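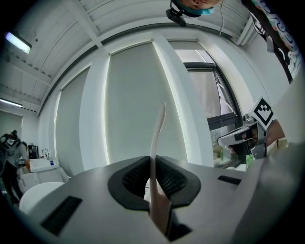 July, started 8.40. Handover notes, finance side.

Prapai Chaiyaporn takes over as head of finance at the end of the month. Csizmadia stays as managing director and keeps legal. IT moves across to operations, which was agreed in the spring but never written down anywhere I can find.

Went through the signing limits first. The old sheet still has the Cemdale site on it under its previous manager. Changed that. Purchases up to 630 can be signed off by the workshop lead, as before. Anything over goes to Prapai, and to Csizmadia when she is away. The bank needs new signature forms for both accounts. Forms printed, not yet signed.

10.15. Supplier terms. Punwood are on 30 days and want to stay there. Tustano are on 50 and have been paid at 70 twice this year, both times because the invoice sat in the shared inbox with no order number. Have asked for a single address for invoices, with a copy to stores. Stores would like it on paper as well. Left that open.

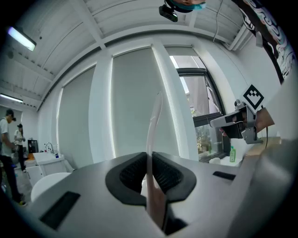
Tavion Wojcik read the draft at lunch and thinks the order of things is wrong: the bank forms should go in before the change is announced to suppliers, or there will be a week when two people can approve a payment and neither can release it. He remembers that happening at the last change. Moved the supplier letter to after the bank confirms.

14.00. Wrote the short profile for the company page. Kept it to her posts and the years spent in each. She started in cost control at a paper mill, then group accounts, then came to us as deputy. Left out the degree until she tells me the proper title of it. Csizmadia's own page is out of date too and still lists IT.

Still to do:
Signed forms to the bank.
New limits sheet up on the board at Cemdale, old one taken down.
Ask Punwood who their new contact is.
Budget file: two tabs are locked and I don't have the password. Tavion may.
Check whether the deputy post is being filled or dropped. The chart shows it both ways.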